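What the lockers taught the gripper

If you walked past our corridor on any Monday this October, you will have heard metal doors. Lots of metal doors. We've been collecting demonstrations for the Plostard project, and we finally have a result to share, so this month's item is a long one.

First, the short version for people reading on their phones. We trained two policies to put soft things away in lockers. Both learned from the same 1,000 demonstrations, recorded by people holding a gripper in one hand and doing the job themselves. One policy was trained the usual way, on every moment of every recording. The other was trained with a small change to how the recordings are weighted, and it is clearly better at the part of the task we cared about most. It's also a cheap change! The training script grew by very little, and nobody had to go back and record anything.

Now the longer version. Regular readers will remember that Iron was our name for the first round of this work, which dealt with stiff objects: boxes, binders, the odd lunch tin. Iron went well, and we were a bit spoiled by it. A box looks much the same from one second to the next. You grip it, you carry it, you set it down, and if the arm is a little off, the box forgives you. Clothing forgives nothing. A coat sleeve drops and catches on the door. A hat brim that fit through the opening a moment ago is now sideways and doesn't.

So for Plostard we went straight to the awkward stuff - coats, scarves, hats, and combinations of those held together in one grip. The combinations turned out to be where all the interesting trouble was. 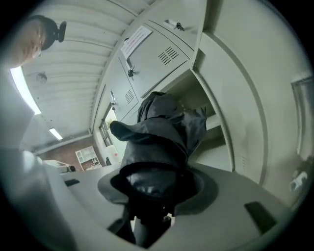
The trouble is mostly about what the policy can see. Our camera rides on the gripper, with a very wide lens, and we like it that way because the recording and the robot then share the same point of view. But a bundle of dark cloth hides a lot. During the approach, the lens might have a good view of the locker, and then in the last stretch the cloth swings across and the shelf is gone. People handle this without thinking. They glance at the opening early, commit to a path, and finish the move mostly by memory and feel.

Our ordinary policy didn't do that. It looked at the latest view, found it full of fabric, and hesitated. Sometimes it backed out and came in again, which was funny the first few times and less funny by the end of the afternoon. It wasn't lost, exactly. It just kept asking a question it had already had the answer to.

The fix came out of a lunch conversation with the Skoryk group down the hall, who work on walking and have nothing to do with laundry of any kind. They had been giving extra weight to the moments just before a foot lands. We wondered what our "just before" was. After a lot of scrubbing through recordings, we settled on the moment when the opening is last clearly in view. We find it automatically, keep a compact summary of that view, and pass the summary along to the policy for the rest of the move. Then, in training, we turn up the weight on everything from there to the release.

That's really the whole method. Keep the last good look, and practice the blind part harder.

We cleaned the data before training, which meant throwing out recordings where tracking failed partway through. We ended up keeping 993 of the 1,000, and I want to stop and cheer for that number a bit, because corridor recording is messy. There are bright lights overhead, daylight at one end, pale metal everywhere and colleagues trying to get to the printer. Both policies got exactly the same cleaned set.

On the robot, the new policy goes in with much more confidence. The backing out has nearly vanished, and when cloth snags on a door edge it now tends to lift and continue, a habit we can trace straight back to the demonstrations. Watching that happen for the first time was a very good moment. There was shouting.

It still has weak spots. Wide brims are hard, because the policy seems to judge the width of a hat from whatever angle it saw last. Anything that swings a lot on the way in can still throw it. And if the door moves after the last good look, the summary is simply wrong and the policy has no idea. We tested only 4 kinds of garment and 2 styles of locker, so please don't quote us on wardrobes.

Next up is Purkton, our other site, where the lockers are a different depth and the lighting is far gloomier. We'll run the same trained policy there with no new recordings and see how much of this holds. My guess is that the snag recovery will travel well and the depth will cause headaches - but I've been wrong about depth before.

The write-up is being checked now, and the cleaned recordings will go out with it. If you'd like to try the weighting on your own data before then, drop by and ask for the script. Bring a coat.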